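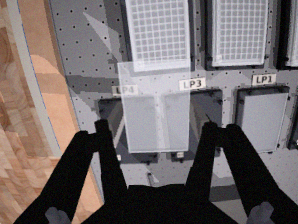 Gripper over the deck in our sim, LP3 and LP4 labels in view.

Posted by sinder_kit
So I'm writing the handling rules for our plate mover and I'd like a sanity check from you all. My draft says every labeled position gets its own taught approach point, the arm never crosses a neighboring plate below the safe height, and any change has to pass 100 sim runs before it goes near the real deck. Too strict? My boss thinks so!

Posted by Enache
The crossing rule is fine, keep that one. The 100 runs I don't buy. If nothing in the sim varies, you're just watching the same run over and over. I'd take 5 runs with the plates nudged a little each time (and turned a bit, too).

Posted by wusteo_lab
Disagree with Enache, sort of. We did 397 runs on our last layout and the bad one showed up really late. Ours had random offsets though, so maybe we're saying the same thing.

Posted by Enache
We are - my gripe is with the number sitting there alone. Write down what gets varied and by how much, then pick a number.

Posted by Zamfira Avram
I'd add a rule about names. The label on the deck, the name in the script and the name in the log should match letter for letter. At Roditz we had 3 spellings of one position and I lost a whole Saturday to it. Also say who is allowed to re-teach a point, or everybody will.

Posted by sinder_kit
Ooh, the naming one is going in tonight. Ours match in the script but I'd have to check the logs. Enache, what offset do you use? I was going to start with whatever slop the holders allow.

Posted by Enache
Start there, then go a bit past it. You want to see it fail at least once.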